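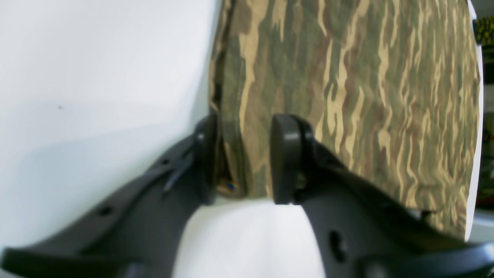
*The Oltix print: wavy streaks in tan, olive green and reddish brown.*

## Oltix camouflage cloth, sold by the metre

I bought eight metres of this in February from Siliņa, cut from one roll, for re-covering workshop and shed seating. It has since gone on to flat pads, a kneeling board, a drawstring sack and a pair of box cushions that live under a porch. This review covers the cloth as a material. The finished articles are mentioned only where they show something about it.

The short version for anyone in a hurry: good cloth for covering, middling cloth for sewing, poor cloth if you need two lengths to match.

### Print

The pattern is made of irregular streaks that run with the length of the roll and bend in gentle zigzags. The colours are tan, sandy beige, olive green, a darker muted green and a reddish brown. The edges between colours are soft. On a large panel this looks like a deliberate effect. On a small one, such as the end of a box cushion, it can look like a printing fault, and I was asked more than once whether the cloth had run.

Direction matters more than I expected when cutting. A piece turned sideways is obvious from across a room. This rules out the usual economy of fitting narrow strips into whatever corner is left, and the waste is correspondingly higher. Mark the top of each piece on the back with chalk before cutting it free.

The soft edges do have one practical benefit. A seam that is slightly out does not show a hard break in the pattern, as it would with a crisp print. Noreen Hanrahan, who cut the second cushion, made no attempt to match the streaks at the piping and the result is no worse than mine, which took an evening.

The repeat is long and not stated on the label. I found the distance between matching points varied by up to 10 cm over the length I had. For single seats this is of no interest. For a bench with a join in the middle it is a serious defect, and I would not use the cloth for that job.

### Handling and weight

Medium weight, soft on the face, plain on the back. It has a little give across the width and almost none along the length. When pulling it over foam, fix the lengthways edges first and take up the slack across. In the other order it develops a ripple near the corners that cannot be worked out without lifting the fixings.

It creases readily if left folded. A sharp fold left under weight for a few days shows as a dark line in the print, and on the greener parts of the pattern the line is quite visible. A warm iron on the back removes most of it. The face should not be ironed directly: I tried this on a scrap and the surface went slightly shiny.

Cut edges fray at a moderate rate. Pinking shears are enough for anything stapled. For seams that will be pulled about, overlock or fold them.

### Covering a board

Stapled over foam and a plywood base, the cloth behaves well. It takes a curved edge without darts provided the curve is a gentle one, and staples hold without tearing when set square to the pull. I used the tension method described in the leaflet that comes with the cloth, which is to fix the middle of each side and work outwards. It is correct, though the drawing that goes with it is printed upside down.

On the kneeling board I left a margin of pale lining showing round the edge, mainly to save cloth. It picks up dirt faster than the print and I have since covered it on the second board.

Thickness at the corners is the main difficulty. Four layers will go under a hand stapler, but only just, and the staple needs a tap with a hammer afterwards. Trim the inner layer away before folding.

### Sewing

Less satisfactory. The soft face drags under an ordinary presser foot, so that the upper layer arrives at the end of a seam longer than it started. A walking foot cures this. Without one, use clips at close intervals and reduce the foot pressure if the machine allows it.

Uldis Lukoševičius sewed the sack on an industrial machine and had no trouble of any kind. My own domestic machine skipped stitches with a universal needle and stopped doing so with a jeans needle. I used Zavitz thread in olive throughout. It disappears into the pattern on most seams, with the exception of those that happen to cross a run of tan.

Pin holes close up on their own. Needle holes from an unpicked seam do not – they remain as a dotted line, even after washing. Tack anything you are unsure of.

### Wear

I tested a flat offcut on the rubbing rig that Behrouz Mahmoudi keeps for webbing samples. It drags a weighted block covered in canvas back and forth and counts the strokes. The first broken surface yarn was noted at 3,106 strokes. The rig is home-built and follows no standard, so the figure is useful only next to others from the same rig. A piece of Predard upholstery cloth, which costs more and is noticeably stiffer, was still intact when we stopped. Plain cotton canvas from the same shop failed earlier than the Oltix.

In ordinary use the kneeling board is the hardest-worked item. The face has roughened slightly where knees go. There is no thinning that I can feel, and the busy print hides the change in texture unless the light is low and from the side.

Pilling is slight and confined to the sack, where the cloth rubs on itself. A fabric comb takes it off.

### Washing and weather

Nine washes on the sack, all on a cool setting with ordinary liquid. Results:

- Shrinkage was measurable along the length after the first wash and negligible after that. Wash the cloth before cutting if the cover is to be removable.
- The first wash left a faint green tint in the water. Later ones ran clear.
- The reddish brown has dulled a little, while the greens look as they did when new.
- Creases set during spinning need ironing. Hanging it up damp is not enough.

The cloth is not waterproof and is not sold as such. Light rain sits on the surface briefly and then goes in. The porch cushions have been damp several times and took a long time to dry through, although the foam must be blamed for most of that. There has been no mildew so far. Anyone wanting a proper outdoor seat should put a liner under the cloth or buy a coated fabric.

Fading is harder to judge. The porch faces north. I have pinned a half-covered strip to a south-facing fence and will add the result when there is one.

### Cleaning marks off

Dry mud brushes off. Linseed oil came out with washing-up liquid when treated on the day. Wood glue did not come out at all, but a dried patch of it on an olive streak is difficult to find again, and I have left it there. White paint is of course visible from anywhere.

The soft surface holds sawdust and pet hair. Sawdust goes with a vacuum brush. Hair needs a rubber glove and some patience, and Inese Org, who has one of the pads in a dog kennel, has now put an old towel over it.

### Supply

Siliņa cuts generously, and my length was slightly over. It arrived rolled on a tube, which I would insist on given how the cloth takes a fold. The label gives the care symbols but no fibre content, and an email asking for it was answered with a second copy of the care symbols.

Anderson Assunção ordered from a later roll and the two pieces do not agree. His is a shade yellower in the beige. Either would be acceptable alone, but side by side the difference is plain in daylight. Order everything for one job at once and ask for a single cut.

### Scores

| | Out of 10 |
|---|---|
| Covering boards and pads | 9 |
| Resistance to marks | 8 |
| Washing | 8 |

I have not scored sewing, as the answer depends almost entirely on whether you own a walking foot. Pattern matching would get a very low mark.

I have a little under a metre left and intend to use it on a stool top. If I were buying again for the porch I would pay the difference for the Predard, and for the workshop I would have the same cloth as before.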